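Section 4: Hanging the Kinier pull-down shade

If you've followed me this far, your Vundmont brackets are up and you've had a cup of coffee. Good. I put one of these in my own kitchen in August and got it wrong the first time, so you're getting the benefit of my grumbling!

1. Lay the shade out flat on a table with the fabric side up. Clear a big enough space first (I didn't, and I knocked over a lamp).

2. Find the spring end. It's the end with the flat pin sticking out. The other end has a round pin, and they only go in one way.

3. Push the round pin into the right-hand bracket until it stops. Hold the roller level while you do it, or get somebody tall to hold the far end.

4. Drop the flat pin into the slot on the left-hand bracket and fold the little tab over it.

Caution: don't let go of the roller until that tab is folded. The spring is already wound at the factory and it'll spin hard enough to rap your knuckles.

5. Pull the shade down slowly, roughly 30 inches, and let it back up with your hand still on the bottom bar. It should roll up snugly, with no sagging in the middle.

Note: if it creeps up crooked, take it down and stick a bit of masking tape on the roller at the low side, right under the fabric. Two layers did it for me. My neighbor Charoen Suwannarat swears by three, but he has very old windows. 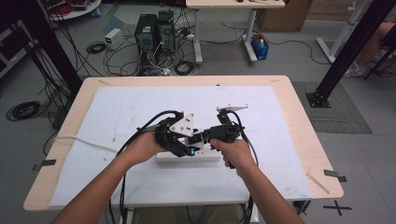

6. Too lazy to go all the way up? Pull the shade halfway down, lift the flat pin out of its slot, roll the fabric back up by hand and put the pin back. That adds tension. Do it once, test it, and do it again only if you have to.

7. Too snappy? Same thing in reverse: take it down while it's rolled up, unroll it halfway by hand, and hang it again.

Caution: stop if the spring starts to click or feels stiff. You've wound it too far, and a broken spring means a new roller.

8. Screw the pull ring into the bottom bar, finger tight. The Aketti rings fit too, if you like brass better than the plastic one in the bag.

Cleaning is in Section 5, along with what I did about the gravy.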